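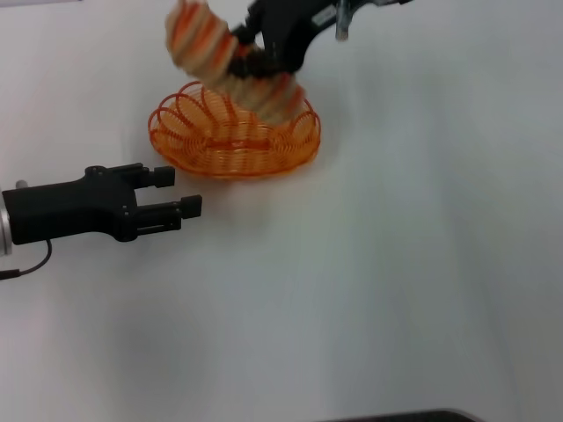
An open wire basket in orange on a white table.

How to Clean and Recoat a Wire Basket

Wire baskets get used for fruit, bread, mail and keys, and most of them are never cleaned properly. Dust and kitchen grease settle where the wires cross, and after a few years the coating starts to chip. The job below takes an afternoon plus drying time. It works for coated steel wire. Don't use it on bare copper, silver plate or anything old enough to have lead paint.

What you need

Dish soap
Baking soda
An old toothbrush and a few pipe cleaners
Lint-free rags
Wet-or-dry sandpaper, 400 grit and 1,000 grit
Rubbing alcohol
Spray primer for metal
Spray enamel in your color
String or a coat hanger
Gloves and a respirator rated for paint fumes

Step 1: Soak

Fill a sink or tub with hot water and a good squirt of dish soap. Put the basket in upside down and leave it for half an hour. If it's too big to go under all at once, turn it halfway through.

Step 2: Scrub the joints

Mix baking soda with a little water until it holds its shape. Work it into the joints with the toothbrush. For tight coils, bend a pipe cleaner in half and pull it back and forth through the gap. Rinse under running water and look at the joints again. You will probably have to do some of them twice.

Step 3: Dry it

Shake off the water, wipe down what you can reach, and put the basket in the oven at the lowest setting with the door open for ten minutes. Skip the oven if the basket has plastic feet or a rubbery coating. A hair dryer is fine for those, it just takes longer.

If the coating is sound, you're done. Go on only if there are chips or rust.

Step 4: Sand

Wrap a strip of 400 grit around the wire and pull it like a shoelace. Take rust down to clean metal and feather the edges of each chip until you can't feel a step with your fingernail. On the parts that are still good, a light pass with the 1,000 grit is enough to give the paint something to hold. Wipe everything with alcohol and let it dry.

Step 5: Prime and paint

Hang the basket outdoors or in a garage with the door open, out of the wind. Spray in short passes from the distance given on the can, starting with the inside. Wire catches very little paint, and it's tempting to hold the can still until a spot is covered. That gives you runs. Use thin coats and turn the basket a little each time.

One coat of primer is usually enough. I use 4 thin coats of color. Follow the can for the time between coats. If you miss the recoat window, wait the full cure time or the enamel may wrinkle.

Step 6: Cure

Leave it hanging overnight, then set it somewhere dry. Enamel feels hard long before it is. I wait 84 hours before putting anything heavy in the basket, and longer in humid weather. In August I give it a full week.

A note on food

Most spray enamels are not meant to touch food. Whole fruit you're going to peel is one thing. For bread, line the basket with a cloth.

Comments

Roxana Londoño: Would this work on a dish rack?

Kedir Kahsay: I wouldn't. Standing water gets under the paint at the feet. I tried it on mine and it was rusting again by the next summer. Cleaning it with steps 1 to 3 is fine.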